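Mekmont Two-Section Metal Bin, Open Top
Item 242 -- Sorting and Workbench Bins

Home > Workshop > Bins and Trays > Metal > Item 242

Price: on request (trade and school prices are different, please ask)
Availability: in stock at Rolcombe. Next delivery to us is expected in August.

Overview

The Mekmont two-section bin is an open metal bin for the workbench. It is meant for people who handle many small solid pieces in one day, such as wooden bars, blocks, offcuts or short lengths of profile, and who want to keep them in one place without a lid to open and close each time.

The bin has a large section at the front and a narrower section behind it. A sloping wall stands between them. Most of our customers put the working pieces in the large section and keep the narrow one for finished pieces, or for the ones that need a second look. Some leave the narrow section empty until the end of the shift. Both ways are fine.

The sides are flared, so the opening at the top is wider than the floor. This makes it easier to reach in from the side with your arm at a low angle. It also means the bin needs a little more space on the table than you might think from the floor size, so please measure at the top edge before you order.

Colour and surface

The bin is grey. Depending on the light in your room, some walls will look more blue than others. We mention this because one customer asked us if she had received parts from two different bins. She had not.

The metal is left plain on the inside. We do not offer a painted interior, and we do not plan to. Paint looks nice for the first weeks and then it comes off in small flakes, and the flakes go onto your pieces.

Please understand that a plain metal surface will show use. Scratches, cloudy areas on the floor and pale marks on the divider are normal. They do not change how the bin works and they are not covered by the warranty. If you need a surface that stays like new, please look at our Torus lined trays, which are softer inside but hold less.

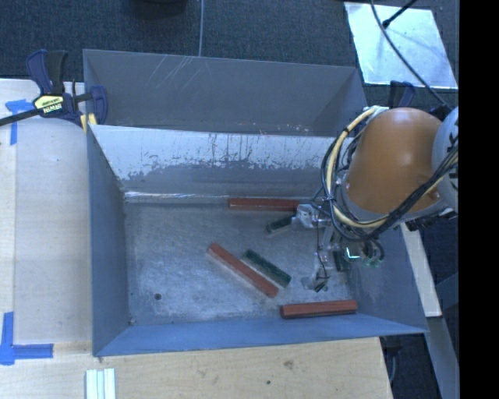

Two-section bin in use on a light wooden tabletop, with red-brown and dark green pieces in the front section. Note the wear on the floor and divider.

Choosing the right place for it

Put the bin on a flat table with the narrow section away from you. If you stand on the right side to work, turn it until the reach is comfortable. It is sold without feet. On a wooden table we recommend a thin rubber mat underneath -- ask for Mat 17, which we cut to the size of the base.

Do not hang the bin by its edge and do not stack one loaded bin inside another. Empty bins can be put one into the other for storage, but put a sheet of cardboard between them or they will be hard to separate.

Loading

The flat floor of the large section lets long pieces lie down properly, and you can see what you have from above. For bars, we suggest one loose layer only. When they are piled up they slide against the sloping wall and become more difficult to pick one at a time.

Drop pieces from a low height. The bin will survive a rougher treatment, but it is quite loud, and your neighbours at the next bench will thank you.

Cleaning

Empty the bin and brush the corners first, where dust and small residue like to stay. Then wipe with a damp cloth and a little dish soap, and dry it well. The foot of the divider needs extra attention. Please do not use steel wool. If there is glue on the metal, let it dry completely and lift it with a plastic scraper.

What is included

One bin with fixed divider
One care sheet (English and French)

The divider cannot be removed. For a single-section bin please see the Fan series, which is made for the same kind of bench work and has the same plain finish.

Questions we receive often

Can I use it outdoors?
Under a roof, yes. We do not advise to leave it in the rain.

Can I get only the divider as a spare part?
No. It is fixed to the bin at our supplier and we cannot replace it here.

Do you sell used bins?
Sometimes, from returned rental stock. They have scratches and marks like any working bin, and the price is lower. Write to us and we will tell you what is on the shelf.

Is there a discount for quantity?
Yes, for orders of 100 bins or more. For smaller orders we can combine with mats and trays to save on freight.

Ordering

Please give the item number and the colour of mat, if you want one. Orders by phone: ask for extension 1717 and speak to Dehua Lei, who looks after bins and trays. Pick-up at the Rolcombe counter is free of charge.

Page updated Friday, June 2, 2023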